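Drumislow opens its bench notes to everyone: how one pair of hand-held grippers is set up, looked after and put right

Lurkcombe, October

The robotics workshop at Drumislow is publishing the full care routine for its Pirnach bench, the table where its hand-held grippers are used to record everyday tasks for robot training. The notes are free to read and free to copy, and they cover everything the team does to the bench between the lights going on in the morning and the covers going back on at night.

Plenty has been written about what robots learn from recordings like these. Much less has been written about keeping the tools in a fit state to make them. A hand-held gripper gets squeezed, dropped, leaned on and passed from person to person. Its fingers lose their grip, its screws work loose and its camera mount creeps out of line by an amount too small to see and quite large enough to spoil a morning's work.

"We had a folder of scribbles that only made sense to the people who wrote them," said Nizar Shboul, who looks after the Pirnach bench. "A new colleague asked me how tight the finger screws should be and I held up my hand and sort of mimed it. That was the day I started typing. I'm delighted with how it's come out, and I'd love other workshops to write in and tell us what they do differently!"

One bench, start to finish

The notes deal with a single bench and make no attempt to be a manual for every gripper on the market. The first section is about the table. The team works on a plain white surface under even light, with the area behind it kept dark. Marks are wiped off at the start of a session, and the covering is changed when wiping no longer does the job.

Anything that needs power is placed towards the far side of the table and its cable is led away from the people working. This sounds like a small matter, but a cable lying across the working area gets snagged by a sleeve sooner or later, and Nizar's notes include a rather rueful paragraph on the subject.

The second section covers the fingers. Each gripper at Drumislow has two, and they take nearly all of the wear. They are inspected in this order:

Open the gripper fully and look along the inner faces for chips, lifting edges and old adhesive.
Press each finger sideways with a thumb. Any rocking means the fixing screws want attention before anything else is done.
Close the gripper slowly on a strip of card and pull. The card should hold evenly along its whole width.
Clean out the screw holes with a dry brush. Grit in there stops the screw seating properly and leads to a finger that feels tight and isn't.
Open and close the gripper 100 times, listening as you go. A click on every stroke usually comes from the linkage, a click now and again from a loose finger.

Fingers are taken off for a proper clean after 2,000 squeezes, or sooner if the card test fails. Gripping faces that have worn through are stripped back and covered afresh. The notes are firm that both fingers are done together, even when one of them looks perfectly good — a fresh face opposite a tired one will twist whatever is picked up.

Checking one gripper against another

The third section is the one the team is proudest of. When a gripper comes back from repair, it is taken to the table and its view is checked with a second gripper held up at the far side, over the same surface. One person keeps the first gripper low and open. A colleague brings the second in by hand near an upright white stand, which gives both of them something fixed to judge by. They move, stop, and move again, and the recordings are compared afterwards.

It takes two people and a little patience. It has also found faults that the bench tests missed, among them a camera mount on gripper 403 that sat true when the tool was still and shifted as soon as the wrist turned. The repair was a single washer. Finding it had taken most of an afternoon, and the notes set out the whole hunt, wrong guesses included, in the hope of saving somebody else the time.

Between the fingers, looking across the table to the white base and its upright:

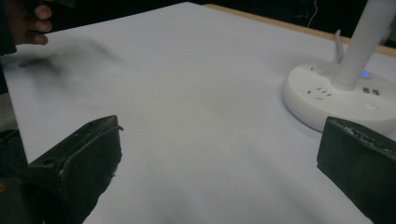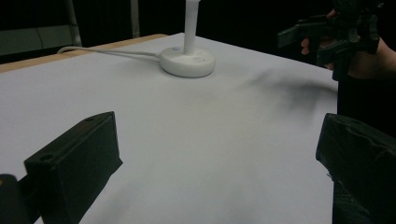
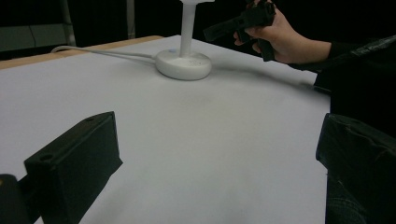 When something goes wrong

The last section is a list of faults and what cured them. It is the longest part of the notes and the least tidy, and the team has decided to leave it that way. Entries were written by whoever was at the bench, so some run to a page and others simply say "tightened it, fine now".

There are entries on stiff triggers, on fingers that close unevenly, on recordings that stop early and on a squeak that was chased for a week through one gripper when it belonged to the stool. Where the team still doesn't know the cause of a fault, the entry says so. There are 3 of these at present and suggestions are very welcome.

Mounting screws get a page to themselves. They are tightened by hand with a short driver, a little on one side and then a little on the other, and marked with a dot of paint so that a turned screw shows up at a glance. Power drivers are kept well away from the Pirnach bench. The threads in the fingers are soft and will strip with very little encouragement.

Shared with Nasrallah

The routine has already been tried outside Drumislow. The workshop at Nasrallah, which keeps a similar bench, worked from an early draft over the summer and sent back several pages of corrections. Two of their changes are in the published version: the card test, which replaced a much fiddlier check with a spring balance, and the advice to store grippers open so that the faces don't take a set overnight.

"They were brilliant," said Nizar. "They followed every line exactly as I'd written it, including the bits where I'd left a step out. You learn a lot about your own instructions that way."

Getting hold of the notes

The Pirnach bench notes can be read at the Drumislow workshop in Lurkcombe or requested by post or email. A printed copy with wipe-clean pages is kept at the bench and can be looked through during open mornings, which start at 10am. Visitors are welcome to bring a gripper of their own along, in any state of repair.

Corrections, additions and fault reports should be sent to Nizar Shboul at the workshop. Please say which section they refer to and include the gripper's finger type if you know it.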